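3.2 작업대 높이와 어깨 부하

실험실용 작업대의 높이는 대부분 제조사 표준에 따라 정해지며, 사용자의 신장이나 작업 종류는 거의 반영되지 않는다. 본 연구는 De Bruijn 연구동에서 수집한 자세 기록 1,630건을 대상으로 작업대 높이와 상완 거상 각도의 관계를 분석하였다. 참여자는 26명이며, 1인당 관찰 시간은 360분으로 통일하였다. 앉은 자세의 기록은 분석에서 제외하였다.

작업 영역은 작업면과 그 상부 공간으로 구분하였다(그림 3). 상부 공간에 고정 장비가 있는 작업대는 별도 범주로 분류하고, 팔을 뻗는 거리를 보정 변수로 추가하였다.
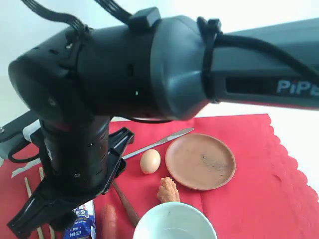 그림 3. 작업면 상부 공간에 장비가 위치한 작업대

Ans Verhoeven은 높이만으로는 어깨 부하를 설명할 수 없으며 작업물의 깊이 방향 위치를 함께 보아야 한다고 지적하였다. 이에 따라 작업면 앞쪽 모서리에서 작업물까지의 거리를 회귀 모형에 포함하였다. 수정된 모형에서 높이의 효과는 감소하였으나 유의성은 유지되었다.

높이를 96 cm로 고정한 조건에서는 신장이 작은 참여자군의 거상 각도가 일관되게 크게 나타났다. 정밀 작업과 일반 작업 간의 차이는 이 조건에서 확인되지 않았다. 높이 조절식 작업대에 대한 결과는 3.3절에서 다룬다.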